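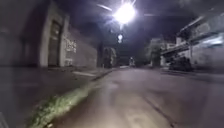

Skidstead Night Operations, Standards Desk

Speaker notes: "Good Manners After Dark: House Rules for Sidewalk Robots"
Slot is 30 minutes plus questions. Clicker is on the lectern. The back row can't hear the left speaker, so stay center.

OPENING (street slide is already up when they walk in)

Let them look at it while they find seats. Don't talk over the coffee.

Start with: Good morning. I write rules for machines that can't read them. The people who can read them mostly don't, so on balance the machines are doing fine.

Then point at the street. One very bright lamp over the middle of the road. A curb, weeds along the foot of it. A wall on the left with a dark doorway in it. Something pale at the far end. Ask the room what the pale thing is. Give them a full five seconds.

Someone will say car. Someone will say person. Let them argue a little. Then say that I don't know either, and the first rule in our book covers exactly that.

RULE ONE: IF YOU CAN'T NAME IT, IT'S A PERSON

Read it out as printed: "An unidentified object in or near the path of travel is treated as a pedestrian until classified otherwise."

The old draft said "treated with caution." Explain why we threw that out. Caution is a mood. You can't test a mood. We asked 56 operators what caution meant in meters per second and got answers ranging from a dead stop to full speed with the beeper on.

Treating it as a pedestrian gives you a speed, a distance and a light pattern, and all of those can be checked by a bored person with a tape measure. (Pause. There is always a bored person with a tape measure in the room. They will laugh first.)

RULE TWO: BRIGHT IS NOT THE SAME AS LIT

Go back to the lamp. Big spiky glare, nearly black sky around it. Plenty of light, and the road still gets darker as it goes away from you.

The site survey form used to have one box: "Street lighting present, Y/N." By that form, this street passes. I have filled in that form myself, standing under a lamp just like this one, feeling thorough.

The form now asks for:
Glare source in the direction of travel
Darkest stretch of the route, by location
Longest gap between lamps
What the camera can pick out at the stopping distance, with the robot moving

Lean on that last one. Moving. Survey shots taken from a parked robot are lovely and belong on a calendar. Look at the smear along the wall and the sidewalk here. Approve a route on what the machine gets while rolling.

Expect pushback from the Zirnico folks in the third row, who will say their low-light settings take care of it. Answer: wonderful, put the moving footage in the packet and we'll sign it by lunch.

RULE THREE: DOORWAYS COUNT

Point to the doorway, left side. It's dark and recessed and it opens toward a sidewalk. People come out of doorways. It's the main thing they're for.

Our rule is reduced speed past any recessed opening on the sidewalk side, shut or open. The engineers wanted an exception for closed doors. I asked how the robot would know the door was going to stay closed. The meeting got shorter after that.

Same goes for the parked vehicle on the right, for anyone planning a route along that side. A dark shape under an overhang is a place for a person to step out from.

RULE FOUR: CURBS, WEEDS AND OTHER SOFT EDGES

Slow down here, this is the dull part and it's where most of the damage reports come from. In August we logged 53 curb incidents across the fleet. No injuries. A great deal of soup.

Weeds along a curb blur the edge. Tall grass can look like an obstacle and a drop can look like grass. Route files must mark any stretch of overgrown curb, and the mark expires after one growing season. Sistora's mapping crew asked me to define growing season. I told them to look out the window.

No curb crossings through vegetation at night. If the ramp is overgrown, the ramp is closed. Report it and go the long way.

RULE FIVE: WRITE DOWN WHAT YOU DIDN'T SEE

My favorite, so keep it under four minutes. Last year it took eleven and they cut my questions.

Every night log has a field called "Not resolved." The pale thing at the end of this street would go in it. Operators hate the field. It feels like admitting something. For the first quarter we had it, 240 shifts were logged and the field was blank on nearly all of them, which would make ours the finest eyesight in the industry.

We now review blank fields before full ones. Entries got better in a hurry. Read two aloud:
"Pale shape end of road, too blurred, treated as pedestrian, slowed."
"Shape by hedge. Still don't know. Don't want to know."
Both are acceptable. The first is preferred.

Mention the Ndung'u template here. One page, six fields, fits on a phone. Copies are by the door. It replaced a document of ours that had an appendix to its appendix.

IF THERE'S TIME

The 1947 story. The town ordinance on our oldest route dates from 1947 and bars any "unattended cart" from the sidewalk after sundown. We spent weeks deciding whether a remote operator counts as attending. The clerk said yes, as long as somebody answers when you shout at it. That's now in our standard, in nicer words: two-way audio, live, any time the robot is out at night. Best requirement in the book and it came from a law about carts.

Skip this if the clock says less than five minutes. It doesn't work fast.

CLOSING

Put the street back up. Ask again what the pale thing is. Wait for somebody to say "a person." If they say "car," go back to rule one and threaten to start over.

Questions likely to come up:
Do the rules apply in daylight? Yes, except the lamp gap and the vegetation crossing.
Who can waive a rule? The shift lead, in writing, for one run.
Does the robot need its own lights if the street is lit? See rule two, and yes.
Will there be lunch? Room across the hall, and the line forms on the left.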